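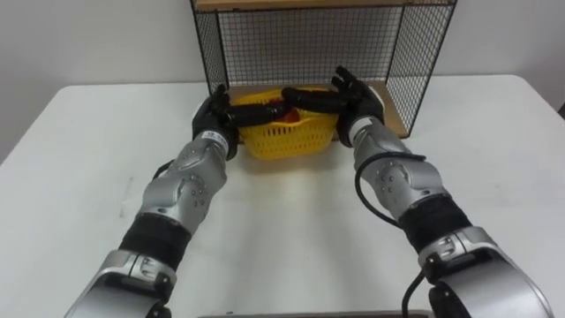

What kind of basket goes on a wire rack if you want to find things again? A plastic one in a bright color, small enough to lift down with both hands when it's full.

We get asked that a lot, and we have opinions on it. We'd like to hear yours too, which is why the Trorkusora Storage Study is looking for people who want to spend a few weeks sorting, stacking, labeling and rearranging ordinary household stuff with us.

What we're doing

Trorkusora is a small studio that plans storage for shared kitchens, craft rooms and community pantries. Over the past year we've set up racks and shelves in all sorts of rooms, and we keep running into the same puzzle: a setup that looks wonderful on day one is a jumble by the end of the month. The yarn is in with the lightbulbs. The one lid you need has gone to live with the batteries. We want to find out which arrangements hold up when regular people use them, and for that we need regular people!

The study is called Ostico. It runs in our workroom at 143 Radu Street, upstairs, with plenty of daylight and a long counter for spreading things out. We have close to every kind of basket, bin and tray you can buy at a hardware store, plus a shelf of odd ones people have donated (the bread tins are surprisingly good for paintbrushes).

What you'd do

Each session lasts two hours. You'll get a mixed load of things, say kitchen tools, mending supplies or the contents of a typical junk drawer, and a rack to put them in or on. You decide what goes where. Then you take a break, have a snack, and come back to find and fetch a list of items from a rack that somebody else arranged. That second half is where it gets fun, and people get very vocal about other people's logic.

Some sessions are about single questions. Does a board under the basket help it slide out, or does it just eat up height? Is open mesh better than a solid shelf for small things? Do labels on the front get read at all? In July we ran a short trial on lids versus no lids, and the no-lid side won so clearly that we had to rewrite half of our plan.

We ask everyone to come to six sessions. You can bunch them into two weeks or spread them over six, whichever suits your life.

Who we'd love to hear from

Anyone 18 or older. You don't have to be tidy. We have plenty of tidy people already, and we're very fond of them, but we're short on folks who pile things up and somehow know exactly where everything is. We'd also like more people who share a kitchen with three or more others, people who store things for a hobby, people who have recently moved into a smaller place, and anybody who has trouble with heavy lifting or high shelves. Every task can be done seated, and the racks come in several heights. Tell us what works for you and we'll set it up before you arrive.

You should be comfortable talking out loud while you work. We take notes the whole time, and "ugh, not that one" is a useful note.

What you get

We pay 1000 uven points per session, which you can spend at the Uven household store downstairs or trade in for a grocery card. Bus fare is covered both ways. There's coffee, tea, fruit and usually something baked. At the end you can pick out three baskets or trays to take home, and we'll happily talk through a cupboard that's been bothering you. Bring a photo of it.

Also open: one part-time room assistant

We're hiring one person for 16 hours a week to reset the racks between sessions, wash baskets, keep the supply lists straight and help participants settle in. You'll be on your feet a good deal and carrying light loads. Experience in a stockroom, library, school kitchen or thrift store would be great. A good memory for where things were an hour ago would be even better. Mention "room assistant" in your note and tell us which hours you could work.

How to apply

Write us a few lines about where you keep your scissors, tape and spare batteries, and whether you can find all of them right now. Add the times of day that suit you and anything we should know about access or food. Drop it in the box by the street door or mail it to Trorkusora, 143 Radu Street, Box 2402. Please get it to us by 2026-08-21. Everyone who writes gets a reply, and if this round fills up we'll ask whether you'd like a place in the next one.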